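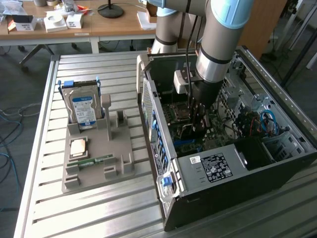
Section 4. Refitting the processor, memory and hard drive

Read this section through once before you pick anything up. It assumes you have finished Section 3, which means the tower is on its side, the side panel is off, and the parts you removed are parked somewhere they will not roll. If you skipped Section 3 because a video told you it was optional, go back and do it.

The steps apply to used desktop towers of the kind sold by Brosten and similar resellers, with blue latches and drive rails. Sellers like to call these cases "tool-free." Keep a medium Phillips screwdriver within reach anyway.

4.1 Before you start

1. Switch off at the wall and pull the power cord out of the power supply. Press the power button on the front panel once and let go.

2. Make sure the open side faces straight up. Work on a surface that takes the whole case, with space beside it for the drive and the parts holder.

3. Touch bare metal on the case. Do it again whenever you walk away and come back. Wrist straps are fine if they are clipped to something. Many are not.

CAUTION: Do not open the power supply. The label on it is worth reading for the ratings, and that is the only business you have with it. There are no parts inside for you to fix.

4.2 Check the socket

1. Look into the empty processor socket under a good light, from two directions. You are looking for lint, old paste, and any contact that does not line up with its neighbors.

2. If you find lint, lift it out with a soft, dry brush. Do not blow on it. Canned air is popular, and we have seen it push more dirt in than it took out.

3. If you find a bent contact, stop. Straightening one with a sewing needle works about as often as you would expect.

NOTE: "Tested working" on a sales listing tells you the board worked on somebody's bench before it was packed and shipped. Check the socket as if you had been told nothing.

4.3 Seat the processor

1. Open the socket lever all the way.

2. Find the corner mark on the processor and the matching mark on the socket. Check again with the processor held just above, before it touches.

3. Lower it straight down. It should settle under its own weight. If it rocks, lift it straight up and look for what you missed.

4. Close the lever. Expect some resistance on the lever. Expect none on the processor itself.

CAUTION: Never press on the processor to make it sit. If it needs pressing, either it is turned the wrong way or it is the wrong part. Compare the part number with the board list in Appendix B before you decide the board is faulty.

5. Apply paste and refit the cooler as in Section 3, in reverse. The Mestex paste in the kit is ordinary paste. We have not been able to measure the improvement printed on the tube.

4.4 Memory

1. Open the clips at the ends of the blue slots.

2. Line up the notch and push down evenly until the clips close. Memory does need a firm push, unlike the processor.

3. Tug each stick lightly upward. A stick that looks seated and isn't will waste your whole evening.

4.5 Hard drive

1. Stand the drive in the upright slot of the parts holder, label toward you. The Tedora holder file prints well enough, though the slot is tight on some printers and may need a light sanding.

2. Check that both blue rails are fully home on the drive. A rail that is half on will slide into the cage and then refuse to come out.

3. Slide the drive into its bay and connect data and power. Connectors go on one way only. Take the plugs by the body, never by the wires.

4. Tuck spare cable clear of every fan.

4.6 First start

1. Leave the side panel off. Count your leftover screws. If there are any, find out where they belong.

2. Plug in, switch on, and watch the fans. If they spin and stop, pull the plug and go back to 4.4, then 4.3, in that order.

3. Error code 92 on our diagnostic card means memory. Code 843 is listed in the card's own booklet as "processor fault," but check the cooler plug before you believe it.

4. Let it run through one full start before refitting the panel.

Dương boards only: the clock resets after the battery has been out. Set it before installing anything.

Continue to Section 5, Closing the case.

Revised 9th March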